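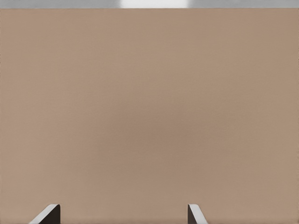 Vemeldale Village Hall is looking for a part-time decorator and general hand to join us from November 2025, and we would love to hear from anyone who enjoys painting, patching and leaving a room nicer than they found it. The hall has been altered and added to so many times that hardly two rooms match, and choosing the colours has been half the fun. For the long back corridor we have our hearts set on a plain, warm tan, somewhere between light brown and beige with a touch of pink in it, and no pattern at all. It goes a little greyer and duller wherever the shade falls across it, and we rather like that – it should sit kindly beside the old floor tiles.

The post is for 20 hours a week, and you are welcome to spread them more or less as you please, so long as you are out of the main room before the dance class arrives. You would be working alongside Vratislav Polák, who looks after the building and knows where every stopcock is (there are more than 9, and he will show you all of them). Most of the winter will go on the corridor, the cloakroom and the two meeting rooms upstairs. By June we hope to be outdoors, starting on the window frames and the side gate.

You don't need a certificate. We would like you to have done a fair amount of decorating before, for yourself or for other people, to be happy on a stepladder and to be patient with preparation, as some of our plaster has seen better days. Brushes, rollers and dust sheets are all provided, and so is tea.

To apply, please write us a letter telling us a bit about yourself and a room you were pleased with, and drop it through the hall door marked with reference 3182. Do come and have a look round first if you would like to – we are usually about in the mornings.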